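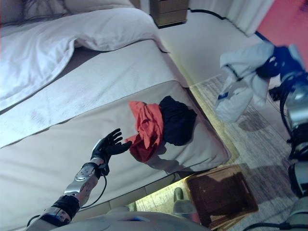 Words: Helen Strake

08/12/2025

The Rostadlow captain says he will sit down with the club in January to talk about a new deal, and that he wants to carry on playing for another season before he thinks about coaching.

The centre-half came back into the side last month after a knee operation that kept him out since the spring. He has started every match since and played the full game on Saturday as Rostadlow drew 2-2 at home to Dresby in front of a crowd of 2,789, the biggest at Grorken Road this season.

We met him at the ground this morning, in the players' lounge under the Tkachuk Stand. He had come in for treatment and was due in the gym afterwards.

"I'm a bit stiff, same as I'd be after any derby," he said. "The knee's all right. It's my back that hurts, from their number nine landing on it at a corner. The physio had a look and she's happy."

He was less happy with the result. Rostadlow were two goals up at the break and Dresby had hardly got out of their own half. The visitors scored just after the restart, then equalised from a free kick near the end.

"We stopped doing what we'd been doing," he said. "First half we were stepping up, squeezing them, winning it back high. Then they score and you could feel everyone drop five yards. I include myself in that. I'm supposed to be the one shouting at people to get out, and I was dropping off with them.

"The gaffer showed us it on the laptop straight after. He doesn't normally do that, he usually leaves it until we're back in. But he wanted us to see it while we were still annoyed."

The free kick itself has been argued over by supporters all weekend. The captain gave it away, for a pull on the Dresby substitute, and was booked.

"I've watched it back and it's a foul," he said. "I told the referee it wasn't, obviously. I got the wrong side of him and I had a handful of his shirt. If I let him go he's got a run at our full-back, so I thought I'd take the booking. But the lad has stuck it in the top corner, so it was the wrong choice."

He made his debut for Rostadlow as a teenager, in a cup tie that the club lost on penalties, and was released two years later. He spent four seasons at Dresby before coming back, a fact the away end reminded him of for most of Saturday afternoon.

"They've got a song. I won't repeat it. It was quite funny the first time and then they kept it going for the whole second half. I've still got mates over there and I got plenty of messages on Saturday night. I had a good time at that club. They gave me games when I needed them, and I'd not have had a career otherwise. But I was always a Rostadlow lad and they knew that when they signed me."

The injury happened in training, with no one near him. He turned to follow a pass and felt something go. He thought at first that he had been kicked.

"I looked round to see who'd done it, and there wasn't anybody there," he said. "I walked off. I even drove home, which I got told off for. Then by teatime it was like a balloon and I couldn't bend it. The scan was a couple of days later."

The surgeon told him that plenty of players his age come back from the same operation, but that some do not, and that he should be ready for either. He spent the first few weeks at his mother's house, because his own flat is on the second floor and has no lift.

"I was back in my old bedroom. A grown man, having his tea brought up on a tray. She loved it. I was going up the wall. I watched every match that was on, any league, any country. I watched the women's, I watched the youth internationals. I'd be texting the gaffer about some left-back I'd seen and he'd just send a thumbs up."

Rostadlow are a part-time club with one physio, and much of the recovery work had to be done alone. He was in the gym at six most mornings before going to work. He has a job with a flooring supplier on the Grorken estate, where he does the deliveries and some of the office work.

"They kept me on in the office when I couldn't drive the van. They didn't have to find me something but they did. I'm not much use on a computer, I think they were glad to see me back out on the road.

"The gym was hard in the summer. You'd hear the lads outside doing their running, moaning about it, and I'd have swapped with any of them. I've never liked pre-season. I'd have done three of them back to back just to be out there."

He travelled to most away matches while he was out, and the manager asked him to sit in on team meetings. He says it changed how he sees that side of the job.

"As a player you turn up and the session's set out, the cones are down, and you get on with it. I hadn't thought about when he does all that. He's got a job as well. He's ringing round at ten at night trying to find out if somebody's hamstring is going to make it. I used to be one of the ones who'd not pick up until the morning. I pick up now."

He has started his coaching badges and takes the under-12s with one of the other senior players when shifts allow. He would like to stay in the game but is in no hurry.

"I want to play. I've been clear with the club about that. My deal's up in the summer and we've said we'll talk in January, when the busy spell's out of the way. I'm not looking for anything daft. One more year, and then see how the knee is. If they came to me and said do a bit of coaching alongside it, I'd be interested. If they said stop playing and coach, the answer would be no."

Has anyone else been in touch?

"There's always somebody who rings to ask how you are when they know your contract's running down. I've been polite. I haven't asked what they want."

Saturday's point left Rostadlow seventh, two places outside the play-offs, with a game in hand on the side above them. They have conceded late goals in three of their last four home matches. The captain does not accept that fitness is the cause.

"People say part-time lads get tired. The other lot are part-time as well. We've run more than them in most of those games, the numbers are there. It's decisions. It's whether you clear it into the stand or try and play. The younger lads want to play, and I like that about them, but there's a time when it has to go in Row Z. I've been telling them that and then I go and give a free kick away on the edge of the box, so I'm not in a great position to lecture."

He was warmer about the club's two young central defenders, who played together while he was out. One of them has now lost his place to him.

"He was brilliant about it. He came to see me before the team went up and said he knew it was coming and he'd be after the shirt back. That's what you want. I was horrible at his age. I'd have sulked for a month. He'll play plenty of games this season, because I can't do Saturday and Tuesday every week, and I've said that to the gaffer as well."

Rostadlow have an evening match tomorrow, away in the county cup, and he expects to be left out of it. He will still travel. The league programme picks up again on Saturday with another home game, and tickets for the Tkachuk Stand are on sale from the club office until Friday lunchtime.

Dresby come up again on the last day of the season, this time on their own pitch. The away allocation has yet to be settled between the clubs, and he has already been asked for tickets.

"I've got 60 people wanting them and I get four," he said. "My mum's having one. The rest of them can fight it out."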